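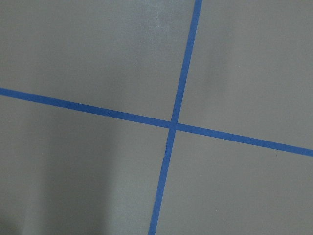
p. 200

Chapter 9
Cell-Indexed Placement with Two Arms

Chapter 8 treated the calibration of a single arm against a printed target. The method fails once the work surface is larger than the target, or when a second arm must reach into the same area. This chapter sets out an alternative due to Bakke and Medrano, in which the surface is divided by tape lines and every position is stated first as a cell and then as an offset within that cell.

The lines need not meet at exact right angles. A crossing is found by fitting a straight line to each strip and solving for the common point, so a skewed crossing is as useful as a square one. 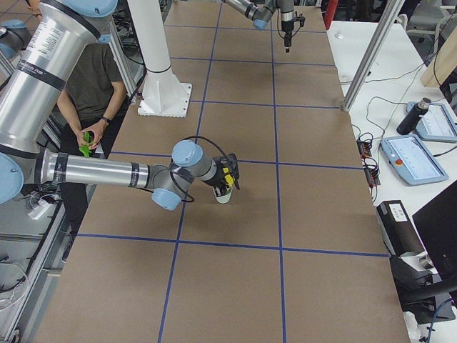
The offset is then measured from the nearest crossing along the two fitted lines. Both arms use the same cell numbers, and a cell held by one arm is closed to the other until it is released. The rule is simple and costs some time, a matter taken up in Section 9.4.

9.1 What the wrist view can supply 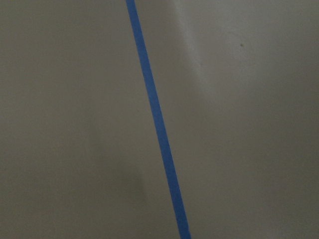
Reading time: 6 minutes

A view containing one strip fixes the distance of the wrist camera from that line and its angle to it, given the camera height. It says nothing about position along the line. Ponce calls this the sliding case. The remedy is to move the wrist parallel to the strip until a crossing is seen, and to carry the joint readings forward in the meantime.

Shading on the surface should be expected. The line fit must therefore rely on colour before brightness.

9.2 The placement trial
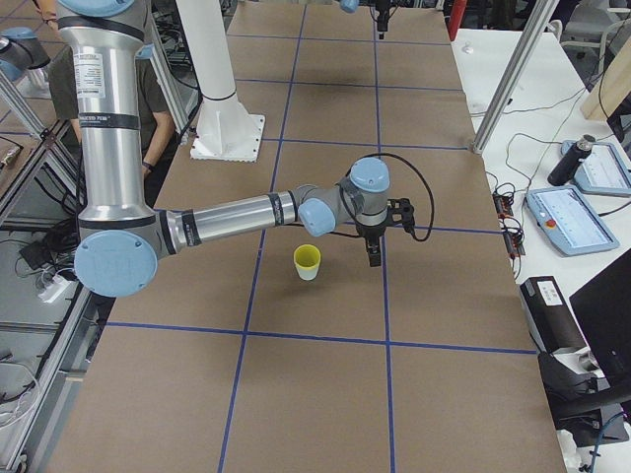
Figure 9.4. Cup upright in a grid cell, gripper above.

The Gamis trial comprised 2000 placements, of which 1761 met the offset limit. Section 9.3 derives that limit. Readers who have not worked through the line-fitting exercises in Chapter 3 should do so before going on.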